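Workshop tips: recording two-arm demonstrations with kitchen items
Gronuvport bench notes, updated May 21, 2021

Mugs are a good first task for a two-arm station. They have handles, they roll, and they can be turned either way up, so the learning system gets a lot of variation from a small box of props.

Write the start condition on a card before recording. "Mugs on mat" is too loose. State which ones are upright, inverted or on their sides, then shuffle the positions between takes. On the Juncombe task we record 300 takes per layout set and change the layout every 3 takes.

Use a mat with a raised rim. It marks the work area and can be turned to a new angle without touching the table. Do not tape it down.

Mix colors. Dark glazes reflect the lights and pale cups wash out, and the trained policy will meet both.

Keep the arms clear of each other at the start. The operator should decide which arm goes first and stick with it for the whole set. Switching halfway cost us 22 takes on the Zuccaro set.

Brush the table between sets. Crumbs and chips end up in the recordings and under the cups.

Tie the cable conduit to the forearm and leave slack at the wrist. Move each joint through its full range by hand before powering up.

Check the wrist cameras after any bump. A bracket that has shifted a little makes the new takes disagree with the old ones. Cusley brackets need their screws retightened every 174 takes.

Keep failed takes in a separate folder, labeled with the step where the grasp was lost.

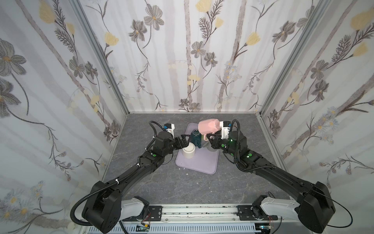
Stop the recording only after both grippers are open and back at the rest position. Takes that end early have to be trimmed by hand, and the trimmed ones go in their own folder too.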